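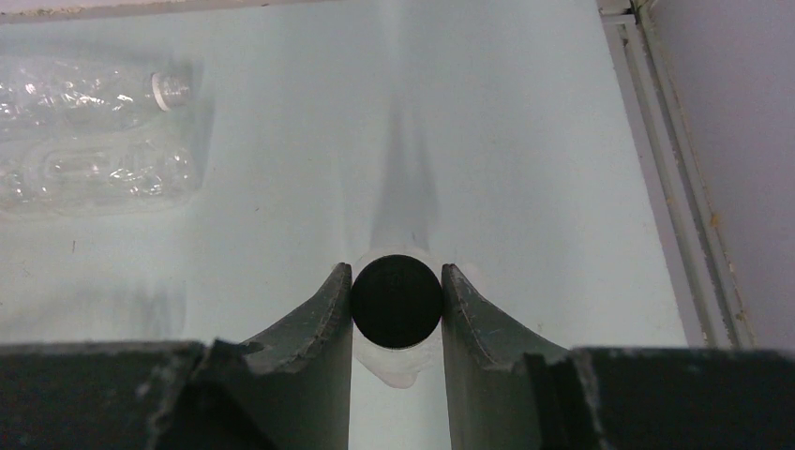

Automation Lab 2, Handout 7
Grip faults on thin-walled containers
Plultcombe Technical College
Instructor: Brigitta Thaler
Revised 8/17/26

Read this before you come to the bench. The first part covers the slip fault from the March session, and the second part covers what you will do when you meet it yourself. Bring the fault sheet from Handout 6.

What happened in March

The cell was running the uncapping exercise with both arms under the Gotard controller. One arm was holding a bottle upright and the other was turning the cap. Partway through the turn the bottle wall gave way under the holding fingers. The controller read the drop in resistance as a lost grip and did what it was set up to do: it closed the fingers further. The wall folded again, the bottle tipped, and the second arm kept turning on a cap that had moved out from under it.

The stop came from a student pressing the red button. The program would have run on until the turn timed out. No one was hurt, but a wrist joint took a side load it was never meant to take, and the arm was out of use until it had been checked.

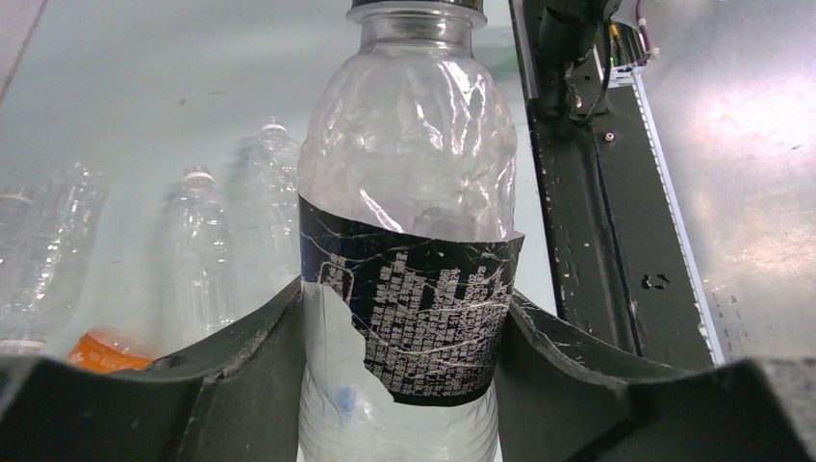

A thin bottle has two very different stiffnesses. Across a molded ring it pushes back well. Between the rings, or anywhere the wall has already been creased, it pushes back hardly at all. The force reading at the finger depends on which part you happen to be holding, so a single force limit for the whole bottle will be wrong somewhere.

The March program used one limit, 444 in controller units. That number came from tests on new bottles with the caps on tight. A sealed bottle holds air and resists squeezing. Open the cap and the air leaves, and the same limit is now too high. The turn itself caused the change that broke the grip.

The log

The log showed 300 entries for the holding arm during the turn. The first 200 are flat. After that the finger gap shrinks in small steps while the force stays well under the limit. Gap going down with no rise in force means the object is collapsing. Gap going down with a rise in force means you are gripping it. Learn to tell these apart on a plot, as you will be asked to mark both on your sheet.

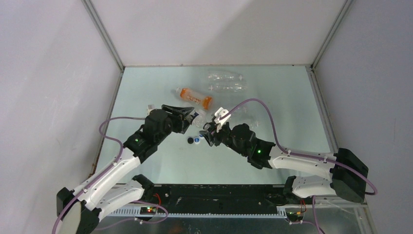
Reading time: 7 minutes

Why the second arm did not stop

Each arm had its own fault check, and neither one read the other's. The holding arm never raised a fault, because from its side it was still correcting. The Widmer add-on that links the two arms was installed but only passed position data – grip state was left off in the setup file. This is a setup error and it is easy to repeat. Check the file every time you load a program someone else wrote.

Changes to the program

The holding arm now stops on gap change as well as on force. Grip state is shared both ways. If either arm faults, both hold position and neither opens. Opening on a fault sounds safer, but it drops whatever is in the fingers, and a loose cap or bottle under a moving arm is a second problem.

Bench procedure

1. Clear the fault sheet and write in the program name and version.

2. Confirm that grip state is switched on in the Widmer setup file. Have your partner read it back to you.

3. Run the grip at low speed with no turn. Save the gap and force plot.
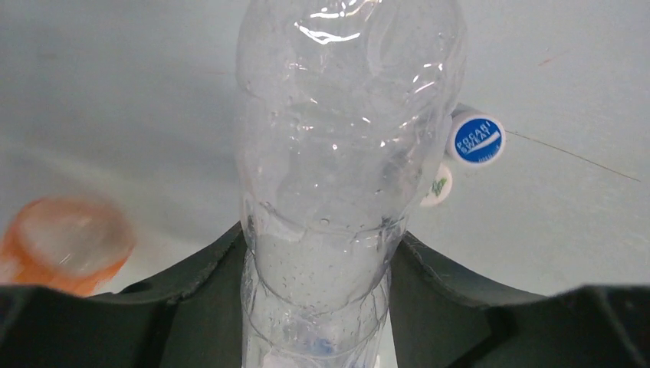
4. Run the turn. Keep one hand by the stop button until both arms report idle.

5. If a fault comes up, leave the arms where they are. Copy the code before you reset anything. A reset clears the last entries.

6. Press the stop before you reach into the cell. A paused program is not a stopped one, and it can resume from the other terminal.

7. Look over the finger pads and note any new chips or scratches on the sheet.

To hand in

Your plot with the collapse region marked, the completed fault sheet, and one paragraph on how you would choose a force limit for a bottle that has been opened. The Pliltham notes on soft objects, sections 2 and 3, will help with the paragraph.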